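Speaker notes – "Where Does It Live? Sorting a Shared Workroom"
Rekha Poduval
Thursday, September 9, 2021

(Wait for the back rows to settle. Water. Clicker is the left button, not the right one!)

Hi everybody, I'm Rekha, and I like shelves more than is probably healthy. I've been helping people sort out shared workrooms for 8 years now, mostly small places, the kind where six people use one room and each of them is sure the other five made the mess. Tonight I want to talk about tables, then shelves, then cables, and then we'll do questions for as long as Donnelly lets us keep the room.

Show of hands – who has a table at work that you can't put anything down on? (Pause. It's always most of them. Let them laugh.)

OK. The table first. At Storkberg, the first place I ever did this for money, they had one big white table in the middle and the whole shop ran off it. Parcels landed on it, lunch landed on it, and the thing you were working on ended up on your knees. They wanted to buy a second table. I said please, please don't, give me until the end of June and then buy whatever you like. And all we did was agree that the table gets cleared at the end of the day. You can leave one thing out if you're in the middle of it, and it gets a note with your name and when you'll be back. They fought me over the note for two weeks (somebody called it "kindergarten", which, fair) and then they started leaving each other rude drawings on the notes and it was fine.

(If running long, skip the next bit and go to shelves.)

A side story about small tables. I love a small round table and I also don't trust one. You bring it in for coffee, and by the end of the month it's holding pliers. My advice is to let it happen but give it a subject. At Listov the little table by the door is for things going out that day. If it isn't leaving the building, it can't sit there. I think that's the best rule anybody has ever stolen from me, and I stole it from my aunt's hallway.

Shelves! Wire shelving, specifically. I know people who hate it because small stuff falls through, and they're right, it does, so put the small stuff in a box. What I like is that you can see through it. You stand in the middle of the room and you know what's there. With a closed cabinet you get the thing where there are three hot glue guns and everyone thinks there are none.

Heavy things go low, you all know that. The middle shelf, between your hip and your shoulder, is the good real estate, and I want you to go back tomorrow and look at what's on yours. At Jirar it was a fax machine. It wasn't plugged in! It had the best spot in the building.

(Jirar people are in the audience, wave at them.)

Now the open cardboard box. Every room has one. It came with something in it, somebody took half of that out, and then another, smaller box went on top.

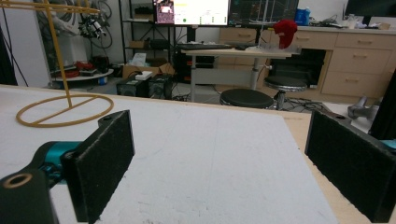

And the trouble is that a box like that looks busy. You walk past and think, oh, someone's dealing with that. So I go around with a marker and I write the month on every open box. When I come back and it's the same box with an old month on it, we empty it right there, on the big table, together. It takes ten minutes and somebody always finds their scissors.

Stands and holders are next, quickly. Anything tall with a thin rod and a flat foot – display stands, lamp stands, whatever you've got – takes up hardly any room at the bottom and a ton of room up top. People park them on the table because the foot is small. Then you can't reach across without catching your sleeve. Give them a corner, or a bit of floor against the wall.

Cables. I'm going to be brief and a little bossy. Loops hanging down to the floor are my number one gripe. Velcro ties, the cheap ones, and tie them to the shelf upright. Please don't use zip ties on anything you'll move twice. And anything boxy that lives on the floor, computers, speakers, all that, push it back under the bottom shelf if it fits and leave it some space to breathe.

Money slide. The whole Listov room cost them $498, and $149 of that was one shelving unit. The rest was bins, labels, ties and a truly excessive lunch. I put this up because people come to me ready to spend ten times that.

(Handouts are on the chair by the door. More than 2 per group is fine, I printed extra.)

Questions. If no one starts, ask the Storkberg folks whether they still do the drawings.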